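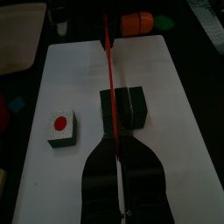 Wrist view, fingers open, green block dead ahead

Ribbed fingers vs smooth ones on two arms, some opinions
Skallbridge Bench Forum > Grippers and end effectors
September 2021

wetfinger_tom
I've now run the Sanell ribbed fingers and the Varard smooth ones for long enough to be annoyed by both. Same two arms, same Chareonsuk controller, same boring white board with the same boring cubes on it. I changed only the fingers and my mood.

Short version: the ribbed ones are better at blocks and worse at anything thin. 233 grasps logged, 58 dropped or fumbled, and most of the fumbles were thin things. The sales sheet says "universal", a word I have come to treat as a warning.

ploverbox
What counts as a fumble? If you're lumping "dropped it" in with "picked it up a bit wonky" then the number means nothing.

wetfinger_tom
Dropped, or turned in the grip far enough that I had to start again. Wonky is allowed. I am wonky myself.

ploverbox
So it's two failures in one bucket. Carry on.

mrs_actuator
Thin stuff is all about where the tips meet, and I'd look at that before blaming the ribs. If they don't close square you get a pinch at one corner and the object swings about that point like a gate. Got a view of them shut on something?

wetfinger_tom
Yes, same wrist camera, different moment.

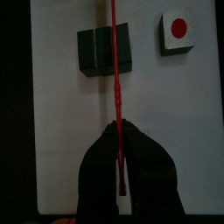
Tip alignment was going to be my next moan, so thank you for getting in first. I shimmed one finger and shut them again with a feeler gauge in there, which told me they were square at the root and less sure of themselves further up. Have a look at the little angular notch where the tops come together. The red cable is held at that point and only the rounded end sticks out below, so there isn't much to pull against. I also can't tell you from a wrist view how hard it's being squeezed, and the controller's answer to that question is a bar graph with no units.

mrs_actuator
A bar graph with no units is a decoration. Ask Chareonsuk for the raw current. They'll send it if you sound cross.

ploverbox
I still say you can't judge fingers from the wrist camera. Everything looks enormous and heroic from there. Use a fixed one.

wetfinger_tom
Fine. Notes from the fixed cameras, in the order I wrote them down:

1. Blocks. Ribbed wins. No argument, not even from ploverbox.

2. Saucepan with both arms. Right gripper clamped on the handle near its end, left finger tip against the rim. The clamp does the work and the left finger is there for moral support. With the smooth pair the handle rolled in the grip, with the ribbed pair it rolled more slowly.
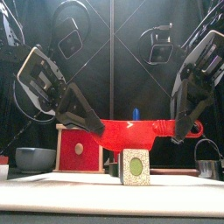 3. Cables on the arms themselves. The left wrist has a loop hanging underneath that wants tying back before it finds a handle to snag on. I've said this to myself 7 times.

4. Swapping fingers. 2 screws on the Sanell set and a small amount of swearing on the Varard.

ploverbox
Item 2 is an argument for a wider jaw. You could put sandpaper on a narrow one and it would still roll. You're testing the wrong thing.

mrs_actuator
Disagree. He's testing the fingers he's got, like the rest of us. What about something long, held at both ends? Any misalignment between the arms should show up there.

wetfinger_tom
Did that as well. Thin red bar across the gap, a gripper at each end, low over the board with the little green block under the middle.
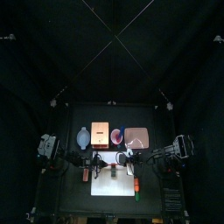
My worry was that the two arms would disagree about height and one end would sag, and if they did I wanted the block there to tell on them. From up here the difference is too small to argue over, so I'd want a dial gauge before claiming anything. The ribbed fingers stay on for now. The Varards go back in their box until I do anything with cable again.

ploverbox
So you'll swap them back for the one job you said the ribbed ones are bad at. A universal gripper in two boxes.

mrs_actuator
Leave him be. Tom, post the raw current when you get it, and tie that cable back.

wetfinger_tom
Email sent. I tried to sound cross.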